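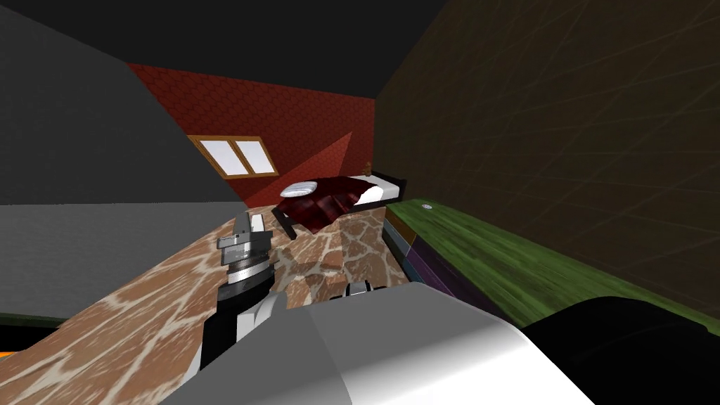 Capítulo 4
La luz en viviendas pequeñas

Qué se ve en este capítulo: luz natural y techo bajo, reflexión de las superficies, cálculo rápido del hueco mínimo. Al final, ejercicios (hacen falta regla y calculadora).

4.1 Punto de partida

Una habitación oscura casi nunca lo es por una sola causa. Ventana pequeña, sí. Pero también techo que absorbe, alero demasiado largo, un muro que hace sombra a media mañana. El alumno suele mirar solo el hueco. Error típico del primer parcial.

Caso que usaremos todo el capítulo: la casa Gwynne, en Ovurgate. Planta única, buhardilla habitable, fachada principal a norte. El encargo era sencillo: que se pudiera leer en la cocina sin encender la luz. Presupuesto corto. No se podía tocar la cubierta.

La arquitecta I-hsuan Lo midió primero, dibujó después. Conviene retener ese orden. Medidas en mayo, cielo cubierto, a mediodía: 812 lux junto al vidrio, 50 en el rincón del fregadero. La diferencia es enorme y el ojo la disimula, porque se adapta. Por eso no basta con entrar y opinar.

4.2 Tres conceptos antes de seguir

Iluminancia. Luz que llega a una superficie, en lux. Se mide sobre el plano de trabajo, no en el suelo.

Reflectancia. Parte de la luz que una superficie devuelve. Un blanco mate devuelve mucha, un gris carbón muy poca. Ojo con los rojos intensos: parecen vivos y sin embargo reflejan bastante menos de lo que se supone.

Factor de luz diurna. Relación entre la luz interior y la exterior, multiplicada por 100. Se da en tanto por ciento y siempre con cielo cubierto. Con sol directo el dato no vale, repetir la medición.

4.3 Primera estimación

Regla de taller, nada más: superficie de vidrio igual a un 15 % de la superficie del suelo, aproximadamente. Sirve para empezar. No sirve para firmar un proyecto. En techos inclinados se queda corta, el faldón quita cielo visible y el fondo de la pieza lo nota enseguida.

En Gwynne la regla daba una ventana que no cabia entre los pilares. Se estudiaron dos salidas. La variante Nillik, con el hueco más alto y estrecho. La variante Viltlow, mismo hueco, derrame abierto hacia dentro y paramentos claros. Las dos se calculan en el apartado 4.5, paso a paso.

Antes de pasar página: dibuja la sección de tu propia cocina. Marca el plano de trabajo y traza la línea desde el borde superior de la ventana asta el fondo. Guarda el dibujo, se usa en el ejercicio 2.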